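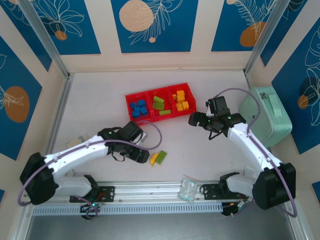 Imprimir | Enviar por e-mail

Ando à procura de duas pessoas que gostem mesmo de arrumar coisas pequeninas! Chamo-me Flora Semple e trato das caixas de jogos da Skerkidetti, que emprestamos a escolas e ludotecas (já vamos em mais de 500 caixas, e todas voltam misturadas, claro). O trabalho é separar as peças por cor e voltar a pô-las no sítio – azuis na divisão da esquerda do tabuleiro vermelho, verdes no meio, amarelas à direita – e depois apanhar as que ficaram na mesa, como aquele bloco amarelo e o verde, lado a lado. Parece simples, e é, mas ao fim de uma hora os olhos já pedem descanso, por isso fazemos turnos de 45 minutos com chá pelo meio.

Não peço experiência nem currículo, só paciência e boa disposição (e que não se importem com a minha música). Pagamos à hora, começamos em fevereiro e dá para combinar com aulas ou outro emprego.

Quem quiser, escreva-me a mim ou à Morven Guthrie e diga que manhãs tem livres. Aos domingos não trabalhamos!

Imprimir esta página | Enviar a um amigo por e-mail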